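Gray bins, again

I own too many things, and my system for them is the open-topped bin. It was February when I bought the first one, on the theory that a bin is a decision. Things go in. Later, a calmer man takes them out and puts them away. I have yet to meet him.

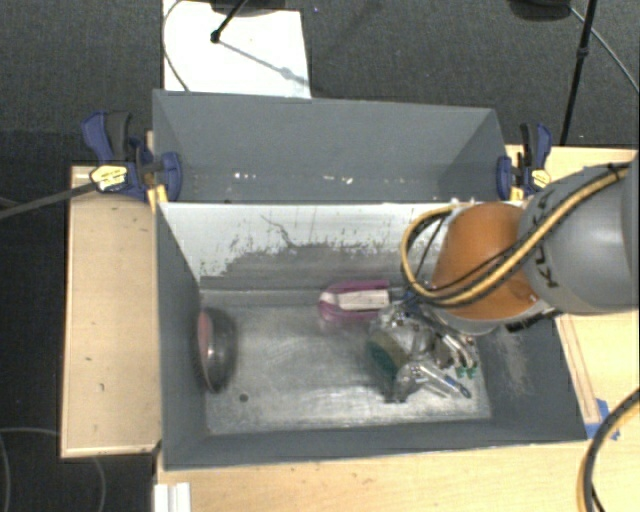

Last changed: 11 Jun 2021

Something pink-purple with a white label or insert lies at the back, and a dark bowl sort of thing has stood itself on edge against the left wall. The floor is scuffed to swirls. I respect a bin that has seen some use.

Lev Romaniuk says to sort by size. Lev owns 4 forks.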